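第四讲讲义:在仿真里攒示范数据
阅读时间约 6 分钟
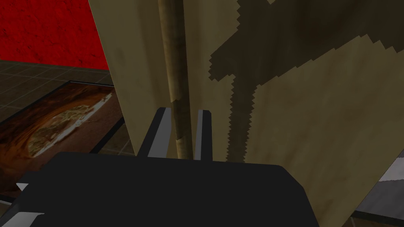
上一讲结尾有人问我,学习系统的例子到底从哪儿来,我当时说"一条一条攒出来的",大家笑了。这一讲就把这句话摊开讲。我用的是我们组在 Himham 仿真环境里做的那批数据,前后折腾了一个秋天,踩过的坑基本都在下面,有些坑我自己现在想起来还脸红。

先说清楚一条"示范"里有什么。每一步要存四样东西:腕部视角的图像、夹爪的位姿、夹爪的开合量、操作者发出的指令。注意最后两样要分开存!我第一版偷懒,只存了指令,想着反正仿真里执行得准嘛。结果夹爪碰到东西被顶住的时候,指令说"合上了",实际还张着,模型学得一塌糊涂。那一批 700 条全部重采,没有捷径。

再说视角。腕部视角的好处是目标离得近,细节多;麻烦也在这儿,夹爪自己就占掉一大块画面,要是面前立着一根旗杆、挂着一大幅旗布,后面的房间就只剩左边那么一角:一点红墙,一点方砖地。模型靠这么一角是很难知道自己在哪儿的。所以我们每一步同时存一路固定视角,训练时两路一起喂。课后大家可以试试只用腕部那一路,看看成功率掉多少(会掉得让你心疼)。

杆子这种细长的东西,还要单独啰嗦两句。两指张开,杆子看上去正好在中间,很多同学第一反应就是"可以合了"。先别急!单看一张图,你分不清杆子是在两指之间,还是在指尖后面一点点。上面那张图里,杆子就立在手指后头,挨着左指的右侧,并没有夹住。遥操作的时候请先往前送一小段,换固定视角确认,再合。标注的时候也一样,"对准"和"夹住"是两个标签,不要图省事并成一个。

接下来是采集流程,照着做就行:

1. 打开 Eklund 采集端,新建一个任务,任务描述写成一句完整的话,比如"靠近旗杆并夹住杆身"。别写"任务一"。
2. 重置场景,物体位置让程序随机,不要手动摆。
3. 按录制键之后停一秒再动,头几帧要干净。
4. 动作尽量连贯,犹豫的时候宁可停住,不要来回抖。
5. 结束后马上打标签:成功、失败、作废。拖到晚上再打,你一定记不清。

第二步多说一句。人手摆出来的位置看着很随机,画成散点图就露馅了,全挤在顺手的那一块。我自己摆过一轮,画出来像个煎蛋,当场决定再也不手动摆了。

失败的例子要不要留?要留,但要分开放。这门课的数据一共 3,447 条,其中单独有 104 条是"失败后又救回来"的:夹偏了,退出来,重新对准,再夹一次。就这么一小撮,对策略的帮助大得出乎我意料。原因不难想,光看顺利的示范,模型一旦偏离轨迹就没见过世面了。大家采集时如果夹歪了,先别急着点作废,试着救一下,救回来的单独归到"恢复"这个文件夹。真正该作废的是程序卡顿、物体穿模,还有你接电话去了的那种。

然后是外观的问题。仿真的光很均匀,影子几乎没有,布料上的图案一放大就是锯齿边,模型很容易把这些当成线索。你以为它认得旗杆,它可能认的是布上那片深色图形。我们的办法很土:换贴图、换灯光、换墙的颜色,用 Rundent 脚本批量跑,每条示范最多生成 2 个变体。再多我也试过,硬盘先受不了,效果也没见涨。要小心的是,变体必须和原始那一条分在同一个集合里。训练集放原始的,测试集放换了墙色的,等于考试前发了答案,分数漂亮得不得了,换个新场景立刻趴下。别问我怎么知道的……

讲到这里顺便提一下检查。采完不要直接训,先随机抽几条从头放到尾,看图像和位姿有没有错开。错开一两帧肉眼很难发现,可以盯着指尖碰到物体的那一刻,开合量的曲线应该在同一时刻变平。Sandus 回放工具里有个并排显示的选项,默认是关的,记得打开。

课后作业:每人采一组旗杆任务的示范,成功的和恢复的都要有,附一页说明,写清楚你作废了哪些、为什么作废。说明比数据本身更重要,我会先看说明。十月底之前交到课程文件夹,文件名用学号。

下一讲讲怎么用这些数据训第一个策略,请提前把环境装好,上次光装环境就用掉了半节课。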